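구내식당 소식 | 찜기 앞에 로봇 팔이 들어온 뒤로

글: 보이코(Boiko) 구내식당 운영팀

지난 호에 짧게 예고만 드리고 넘어갔더니 복도에서 만나는 분마다 "그래서 만두 찌는 사람들은 어떻게 되는 거예요?" 하고 물어보셔서, 이번에는 조금 길게 써 보려고 합니다. 원래 한 쪽만 쓰기로 했는데 편집 담당께 졸라서 지면을 더 얻었어요. 커피 한 잔 옆에 두고 천천히 읽어 주시면 좋겠습니다.

아시는 분은 아시겠지만 우리 식당의 찐빵은 역사가 꽤 깊습니다. 롯게이트(Lotgate) 동 지하에 식당이 처음 문을 열었을 때부터 아침 메뉴에서 한 번도 빠진 적이 없고, 겨울이면 줄이 계단참까지 올라가곤 하지요. 작년 11월에는 하루에 447개가 나간 날도 있었습니다. 그날 찜 담당이었던 분들은 퇴근길에 손목 보호대를 사러 약국에 들렀다고 해요. 그 이야기를 듣고 마음이 참 무거웠습니다. 김이 오르는 솥 앞에서 뚜껑을 열고 닫고, 빵을 하나씩 꺼내 접시에 담는 일을 아침 내내 하는 건 옆에서 보는 것보다 훨씬 고된 일이거든요. 게다가 이 일은 돌아가며 맡는다고는 해도 결국 손이 빠른 사람에게 몰리게 되어 있습니다.

그래서 게르니크(Gernik) 쪽과 함께 찜기 자리에 로봇 팔을 두는 연습을 시작했습니다. 정식 배식대에 올리기 전에 작은 찜기를 가지고 빵을 옮겨 담는 동작부터 익히게 하는 단계이고, 손님께 나가는 음식은 지금도 전부 사람 손으로 담고 있으니 그 점은 안심하셔도 됩니다.

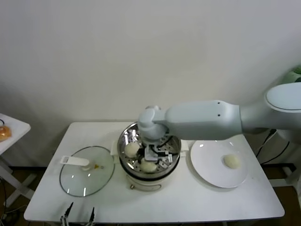
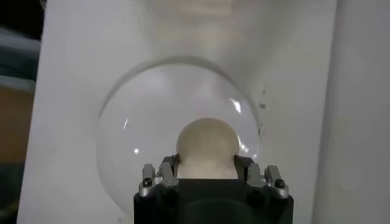 저희 찜 담당은 모두 다섯 분인데, 이분들의 하루가 어떻게 달라지는지가 사실 제가 제일 하고 싶었던 이야기입니다. 처음 설명회를 열었을 때 분위기가 그리 좋지는 않았어요. 누구는 팔짱을 끼고 계셨고, 누구는 근무표가 줄어드는 거냐고 바로 물으셨습니다. 당연한 질문이지요. 운영팀에서는 그 자리에서 근무 시간도 인원도 줄이지 않겠다고 말씀드렸고, 며칠 뒤에 같은 내용을 종이에 적어 휴게실 게시판에 붙였습니다. 지금도 붙어 있어요. 그러고 나서 찜 담당분들께 로봇이 어떤 동작부터 배우면 좋겠느냐고 여쭈었더니 의견이 아주 구체적이었습니다. 찜판에 놓인 빵 사이로 집게를 내려보내는 일, 그 옆의 둥근 흰 접시에 빵을 올려 두는 일이 먼저라고들 하셨어요. 접시에 빵이 하나 놓여 있고 찜판에는 두 개가 놓인 모습을 보면 별것 아닌 듯해도, 빵과 빵 사이에 집게가 들어갈 틈을 얼마나 두어야 하는지를 놓고 저희는 점심시간을 통째로 쓴 적도 있답니다. 유리 뚜껑을 어디에 내려놓느냐도 마찬가지였고요. 왼쪽에 두어야 한다는 분과 아예 다른 탁자에 치워야 한다는 분이 끝까지 양보를 안 하셔서, 당분간은 찜기 왼쪽에 두는 것으로 정했습니다. 나중에 바뀔 수도 있습니다.

게르니크에서 오시는 마르티 히르보넨(Martti Hirvonen) 씨도 이 토론에 자주 끼십니다. 핀란드식 억양이 섞인 한국말로 "이 빵은 너무 부드러워요, 조심해야 해요" 하시는데, 찜 담당분들이 이제는 그 말투를 그대로 따라 하면서 웃으세요. 히르보넨 씨 말로는 단단한 물건을 집는 일에 비해 찐빵은 힘 조절이 까다롭다고 합니다. 조금만 세게 쥐어도 자국이 남고, 너무 살살 쥐면 미끄러지고요. 우리 식당에서 오래 일하신 분들은 그걸 손끝으로 알고 계시니, 결국 로봇에게 무엇을 가르칠지 정하는 일은 그분들 몫이 되었습니다. 몇 달 전까지 "기계는 잘 모른다"고 손사래를 치시던 분이 지금은 동작 속도를 두고 의견을 내시는 걸 보면 저는 괜히 뿌듯합니다.

물론 좋은 이야기만 있는 건 아닙니다. 솔직히 말씀드리면 아직 사람보다 느려요. 탁자 자리를 내느라 식재료 선반을 안쪽으로 옮겼더니 동선이 길어졌다는 불평도 있었고, 아침마다 나누던 수다가 줄까 봐 걱정하시는 분도 계십니다. 저는 이 마지막 걱정이 가장 마음에 남았어요. 찜기 앞은 일하는 자리이면서 동네 소식이 다 모이는 자리이기도 했으니까요. 그래서 로봇이 배식대에 들어오게 되더라도 찜 담당은 지금처럼 2인 1조로 서기로 했습니다. 한 분은 로봇 곁에서 상태를 살피고, 한 분은 반죽과 속재료를 맡거나 손님을 맞으시게 됩니다. 반죽 쪽 일을 더 배우고 싶다는 분이 계셔서 존이트베르크(Zonitberg) 제빵 교실의 25시간짜리 과정도 근무 시간 안에 들으실 수 있게 했습니다.

앞으로의 일정도 적어 둡니다. 2018년 4월 24일 오후 세 시, 식당 안쪽 방에서 연습 모습을 보여 드리는 자리를 마련합니다. 식당 식구가 아니어도 누구나 오실 수 있고, 따로 신청하지 않으셔도 됩니다. 찐빵은 넉넉히 쪄 두겠습니다(팥이랑 채소, 둘 다요!). 궁금한 점이나 걱정되는 점은 그날 직접 말씀해 주셔도 좋고, 계산대 옆 의견함에 넣어 주셔도 꼼꼼히 읽겠습니다. 이름은 안 적으셔도 돼요.

참, 지난 호에 나간 여름 메뉴 설문은 아직 받고 있습니다. 콩국수에 표가 많이 몰리고 있으니 냉면 좋아하시는 분들은 서둘러 주세요.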